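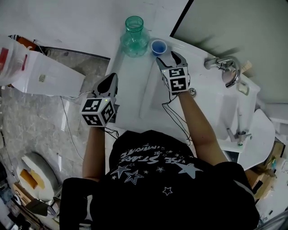
Page 29 of 40

Plesum Home Forum > Bathrooms and Utility > Small bathroom, big tidy-up (the sink counter thread)
3,189 views

Orkska
Original poster

Right, day whatever of the great bathroom sort-out and I have got as far as the counter! Photo at the top is where things stand. Green glass bottle at the back, little blue cup beside it, and that is your lot for the far edge. I've gone from a counter where you couldn't put down a flannel to one where I can see the white again, and I keep popping in just to look at it.

The cup is the one I can't decide about. It's only a short plastic thing with a white rim but I love the colour next to the green. Does it stay by the bottle or go over by the tap where I'd reach for it? I clean my teeth half asleep at 6.40 and I know what I'm like.

Also still to do: the white box on the left and the bag that's with it. Don't look at those.

tilda_m

Oh that bottle! I do like a bit of green glass in a white bathroom. The wide neck makes it look like something out of an old chemist's. What have you got in it?

Orkska

Mouthwash! I buy the big ugly refill and pour it in. Pale teal in a green bottle, so it looks far grander than it is. The cup is for rinsing, which is why I want the two of them to be friends.

Gezer

Lovely job, but I'm going to disagree with the bottle being there at all, sorry. Glass on a glossy counter over a hard floor. I did the same in our last place and was picking bits out from behind the loo until April. Plastic by the sink, glass on a shelf with a lip.

tilda_m

It's at the back though, well away from where you'd stand.

Gezer

Mine was at the back too! Soapy elbow, gone.

Orkska

Sibel Gezer, you have been telling me about that bottle since page 3 and I am still very sorry for your loss. It had a good life.

I take the point about the shelf. There's a bare stretch of pale grey wall up on the right but I don't want to drill it.

pipandbrush

Just catching up from page 26. What about one of those little trays with a rubber foot? I've got one from the Prerkgate market, paid next to nothing for it, and it has changed my life (well, my sink). Soap, cup and bottle all sit on it and when you want to wipe down you lift the whole lot off in one go. It grips like anything. I've got one on the bedroom windowsill as well now and I'm eyeing up the kitchen.

tilda_m

Seconding a tray. Get one with a rim so drips from the cup don't run along the counter.

hobnail868

Against trays, I'm afraid. They collect a ring of gunk underneath and people forget to lift them. If the counter is that clear already I'd leave it bare and give it a quick go with a cloth every night. Takes less time than washing a tray.

pipandbrush

You do have to wash the tray, yes. I put mine in with the dinner plates.

hobnail868

With the dinner plates!!

pipandbrush

Top rack, nowhere near the forks – calm down.

Orkska

I am laughing so much at this. OK, I'm tempted by the tray, only the basin takes up a good chunk of the right-hand side, so it would have to be a narrow one. I'll measure the bit behind the basin tonight.

Question for the cloth people: what are you using on the chrome? The tap is the curved spout sort and I can get the front shiny, but the underneath of the spout is a misery.

hobnail868

Half a lemon wrapped in an old sock, leave it hooked over the end while you do the floor, then rinse well and buff dry. Do check what your tap maker says first, some finishes don't like acid.

Gezer

Old toothbrush and a drop of washing-up liquid. No lemon. Lemon did something cloudy to my mum's taps and she has never let me forget it.

tilda_m

I use plain hot water and a dry tea towel straight after. It's the drying that does it! And take the plug out and do the rim underneath while you're there, that's where the smell comes from when you can't find the smell.

Orkska

Toothbrush first then, lemon if I get desperate.

What would you all put on the floor, by the way? It's the grey marble pattern and I had a white mat down, which showed every single hair. I've been looking at dark green to go with the bottle, but my other half thinks it'll look like a snooker table.

pipandbrush

Green! Do it!

hobnail868

Grey. A washable one, and buy two.

Gezer

Green, but only if the bottle goes on a shelf.

Orkska

She never gives up. Off to find the tape measure, back later with the width for that tray. And yes, I'll sort the box.

Page 29 of 40 – Next page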